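Yüksel rates notes - README

Daily exchange rates and a log of political events, kept together so you can line one up against the other. Started by Nevzat Güneş, now mostly Hatice Uçar and me (Muammer Kozan). Rough in places, sorry.

Last full rebuild: 12/04/2019

What's in it

rates.csv - one row per currency pair per trading day. Closing rate only. No intraday, don't ask.
events.csv - votes, resignations, budget days, central bank statements. Hand typed.
Hikus/ - old loader scripts. Still work if you leave the folder names alone.
notes.txt - Melahat's running list of odd rows. Read it before you file a bug.

Columns, rates.csv

day - day the market closed, London time
pair - base then quote, e.g. GBPAUD
close - four decimals, except yen pairs (two)
src - 1 is the main feed, 2 is the backup. Backup rows are a bit noisier.

Columns, events.csv

Event - short label, capital E, the loader is fussy about it
day - same as above
country - two letters
weight - 10, 50 or 100. Judgement call by whoever typed it in. 100 is a change of government or a referendum, 50 a lost vote or a minister quitting, 10 is everything else.
who - initials of the person who coded it

Known problems

- Bank holidays are missing rows, not blank rows. Fill them yourself if your join needs it.
- The October rows for GBPCAD came in twice. De-duped, but check the colour flags in the spreadsheet copy, a few are stale.
- Leaked stories that were denied later the same day get one row, labelled "denied". We used to do two. Some of the early ones havent been merged.
- Weights drift. Yavuz Avcı recoded 300 events blind and came out harsher than the rest of us on budget days. His version is in events_ya.csv, use whichever.

Running it

Put the Clotent config next to the loader, then run load.sh. Takes a while on an old laptop. If it stops at the yen pairs its the decimals thing, see above.

Licence and use

Free for study and reporting. Please dont use it to trade. Credit "Yüksel rates notes" and link back. Corrections welcome, send the day, the pair and where you saw teh right number.

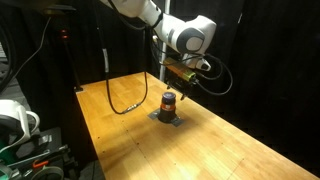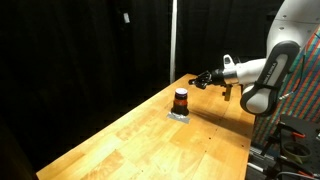 Wooden top, all three. 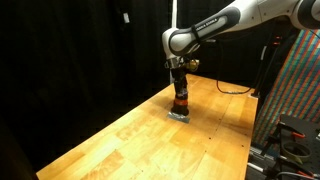
Why does the close sometimes differ from the figure in the newspapers?

Papers usually print whatever the rate was when the story was filed, often mid-morning. We only keep the close, so on a busy political day the two can be a fair way apart. Check the src column as well, a 2 there means the backup feed.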